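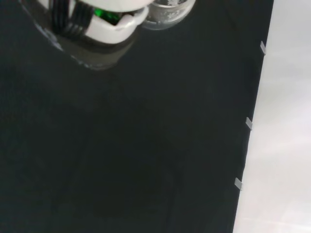
Seam Strength and Shrinkage in Cotton Twill Work Shorts
Final report, Apparel Materials II

1. Purpose

The project compared two seam constructions in mid-weight cotton twill and measured how each held up after repeated home laundering. The garment chosen was a pair of men's work shorts, pattern block Ekthorpe, with an inseam short enough that the crotch seam carries most of the load when the wearer squats or climbs. Returns data from retailers is not public, so the work was limited to what could be tested on cut strips and on finished shorts.

The two constructions were a flat-felled seam with two rows of lockstitch, and a plain seam with an overlocked edge and one row of topstitching. The first uses more thread and takes longer to sew. The second is common in lower-priced shorts.

2. Materials

All fabric came from one bolt of Skurberg twill, a 2/1 right-hand weave in undyed cotton. The thread was a polyester core-spun type sold under the name Grutus. Using one thread for both constructions removed a variable but also means the results should not be carried over to cotton thread.

The fabric was not prewashed. This was a choice made early and it affected section 5.

Strips were cut with the warp running across the seam. Strips from within four inches of the selvage were discarded. A total of 100 strips were sewn, half in each construction, on the same machine with the same needle size. Stitch density was set at ten per inch and checked on every fifth strip.

3. Test method

Each strip was clamped with the seam centered between the jaws and pulled at a constant rate until either the thread or the fabric failed. The peak load was recorded in newtons. Failures were sorted by type: thread break, seam slippage, or fabric tear next to the seam.

Half of the strips of each construction were tested as sewn. The other half were laundered first, warm wash and medium tumble dry, 40 cycles. Strips were pinned inside mesh bags to keep the raw ends from tangling. Some raveling took place anyway and the affected strips were trimmed before clamping.
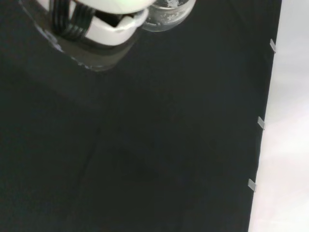
Submitted by: Dunne, apparel section
December 23, 2022

4. Results, seam strength

The highest single reading in the series was 911 N, from an unwashed flat-felled strip. It failed by fabric tear, so the seam itself was stronger than that figure. Most flat-felled strips failed the same way. The overlocked strips failed mainly by thread break along the topstitching, followed at once by opening of the plain seam.

After laundering, both groups lost strength. The loss in the overlocked group was larger, and the spread between strips was wider. Seam slippage appeared only in the laundered overlocked strips. A likely cause is the loss of finish from the yarns, which lets them slide past each other under load, but the finish was not measured.

Belt loops were tested separately. Loops caught in the waistband seam held better than loops tacked on afterward with a bar tack. The number of loops was too small to report an average.

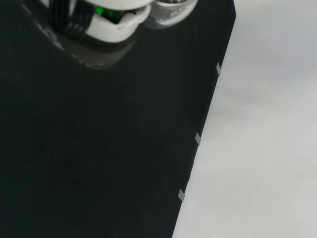 After reading the draft, Grutus asked whether the jaws had been lined, as bare metal jaws can cut twill and make a fabric tear look like a true result. They were lined with rubber on both faces. Strips that tore within a quarter inch of the jaw were thrown out and are not in the totals.

5. Results, shrinkage

Finished shorts shrank mostly in length. The inseam lost roughly 53 hundredths of an inch by the end of laundering, with most of the change in the first three cycles. Waist change was small. Pocket bags, cut from a lighter plain weave, shrank less than the shell, and the cargo pockets began to pucker at the lower corners.

Prewashing the shell fabric would probably have reduced the puckering. It would also have changed the starting strength values, so the two parts of the project would need separate bolts.

6. Recommendations

Use the flat-felled seam for the crotch and seat. The overlocked seam is adequate at the side seams, where loads are lower. Add length allowance to the Ekthorpe inseam, or prewash. Repeat the slippage test with a higher stitch density before drawing any conclusion on cost.

Appendix A: load readings by strip
Appendix B: wash log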